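3. The student project and its recording sessions

3.1. Organisation of the course

The project was offered as an elective in the third year of the study programme and ran for one term, beginning in September. The students were organised in teams, and every team had to choose one household task, record demonstrations of it with hand-held grippers, clean the recordings and train a policy from them. The teaching staff decided on the hardware and the file format before the term. All other choices, such as the length of a demonstration or the starting position of the tool, were left to the students, and they had to defend these choices in a written report.

In this section we follow the team Zondari, which chose floor mopping. Two other teams, Relto and Colus, worked on table tasks, and their results are given in Section 5. The mopping task was considered difficult by the teachers from the start. The tool is long, it must be held with both hands, and the contact with the floor happens far away from the grippers. The students knew this and asked nevertheless to keep the task.

3.2. Procedure of a session

A recording session was planned for 85 minutes, including preparation. At the beginning the team made a short check of the grippers, in which the fingers were opened and closed several times and the rubber pads were inspected for dust. Dust on the pads was a frequent problem in the mopping task, and we noticed it too late in the first weeks. After the check, a mapping sequence was recorded by moving each gripper slowly through the working area. The demonstrations themselves came only after this step.

The demonstrator had to follow a few written rules. The handle must be held by the gripper fingers only, and the hands must not touch it. The mop head should remain on the floor during the whole stroke. When the handle slipped, the demonstration was not stopped, but the demonstrator said the word "slip" aloud so that the place could be found later in the sound track. This last rule was proposed by Bjartur Nørgaard, a member of the team, and it was afterwards taken over by the other teams.

The students wrote the rules themselves after the second week, and the text was changed several times. In the first version the two grippers had to be placed at a fixed distance on the handle. It was found uncomfortable by the shorter students, and the final version says only that one gripper should be higher than the other. We think that this freedom has increased the variation in the data, but we have not measured its effect separately.

A difficulty of another kind was the lighting. The room has ceiling lights of the long fluorescent type, and a gripper that is turned upwards has these lights directly in its view. The exposure of the camera then changes, and for a short moment the fingers may become too dark for the later processing. The team therefore agreed to start every demonstration with the grippers pointing towards the floor.
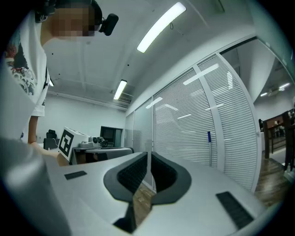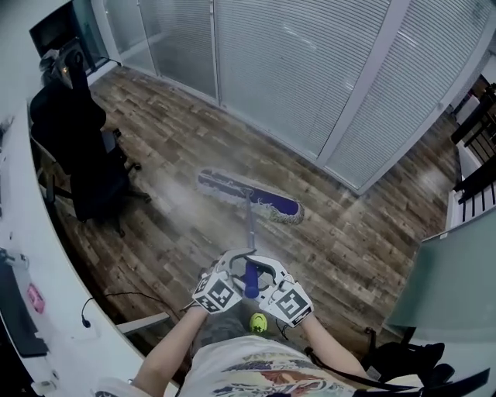
Figure 2. Recording work of the team Zondari. First picture: view from the camera of a gripper, with the ribbed pads on the inner faces of the fingers. Second picture: the mop held with two grippers, each carrying a cube of square markers.

3.3. Cleaning of the data

At the end of the term the team had collected 646 demonstrations. The cleaning was done by hand, with a small viewer program named Mertens which had been written by students of an earlier course. It shows the views of the left and the right gripper side by side and lets the user mark the start and the end of a stroke.

A demonstration was removed when the tracking of one gripper was lost or when the two recordings could not be aligned in time. Demonstrations with a slip were kept, but they received a label. There was a long discussion in the team about this decision. Some of the students were of the opinion that a slip is an error and should not be learned. The others argued that the correction after the slip is useful, and finally both versions of the data set were prepared.

The cleaning took more time than the recording, and the students described it in their reports as the least pleasant part of the project. In the present year we have moved the first cleaning exercise to an earlier week, before the main recording begins. The students then see on their own material which movements cause problems, and they can still change their rules for the demonstrator.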